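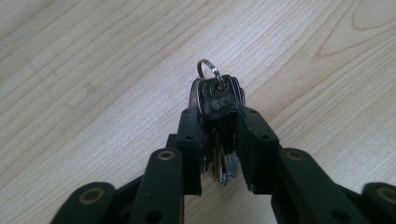
Keys and phone: where do they live in your place?

Asked 13 Sep 2026 in Home Organizing > Small Spaces

We moved into a one-bedroom in April and I still can't keep track of my keys. No hallway, no entry closet, the front door opens right into the living room. There's a pale wood table about four steps from the door and everything lands on it. Then the mail lands on top of that, and I'm patting the table down in the morning while my ride waits outside.

My keys are all on one plain split ring, no fob or tag, so they disappear under a single envelope. The phone is almost as bad. I set it face down somewhere and forget.

I can't put holes in the walls (lease). I'd like to spend under $40 for the whole thing. I love a project, so DIY ideas are welcome too! What has stuck for you longer than a week or two?

3 answers

Answer 1 (accepted)

Oh, I love this question. I went through the exact same thing in our last apartment on Pakdale and the fix was so small I was mad I hadn't done it years before.

The trick for me was giving the keys and the phone separate spots on the same table. When I had one big bowl for both, it filled up with receipts, batteries, gum, a tape measure, you name it. Two little homes, each too small to hold anything else, and the junk had nowhere to go.

For the keys:

1. Get the smallest dish you can stand. Mine is a pinch pot from the Mestiver street fair, just wide enough for one ring of keys. If a wallet fits in it, it's too big.

2. Put it on the corner of the table closest to the door. I had mine in the middle at first because it looked nicer, and I walked right past it every time.

3. Put something bright on the ring. A loop of red yarn works great and costs nothing. Bare metal keys on light wood are weirdly easy to look straight past, especially in the evening with the lamp on.

For the phone:

4. Use a stand or holder with some shape to it, so the phone has a place it obviously belongs. A rounded cup style with a wide foot is lovely on a light table, and white next to pale wood looks so clean. A black phone really shows up in one, too. Set it far enough in that you can get the phone in and out without knocking it off the edge. 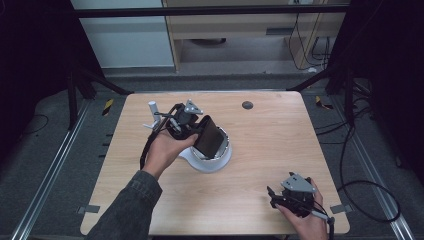 Making it a habit

This is the part I was worst at. For the first 10 days I didn't let myself take my shoes off until the keys were in the dish. Sounds silly, works like a charm – by the end my hand was going there by itself. Mail goes somewhere else entirely, even if that's the kitchen counter for now. Keep that table for keys and phone and you'll be amazed how calm it feels when you walk in.

Cost me $2 for the dish plus whatever you spend on a holder. You'll be way under budget!

Answer 2

hook by the door. the sticky kind, no holes. done

Comment: Tried these, the paint in our building just sheds them. Might work on the door frame though.

Answer 3

Seconding the tiny dish! I'd add one thing if your table has a cord hole in the top like a lot of desks do. Run your charger up through it and park the phone holder right next to it. You'll put the phone there every night just to charge it, and then the keys sort of tag along.

I also have the Endari magnet strip stuck to the side of my bookcase and adore it, but check that your key ring is steel first. One of mine wasn't and I stood there for a good minute wondering why it kept sliding off. The keys themselves might not stick either, lots of them are brass.

Comment from asker: Trying the small dish and the yarn tonight! Will report back on the magnet strip.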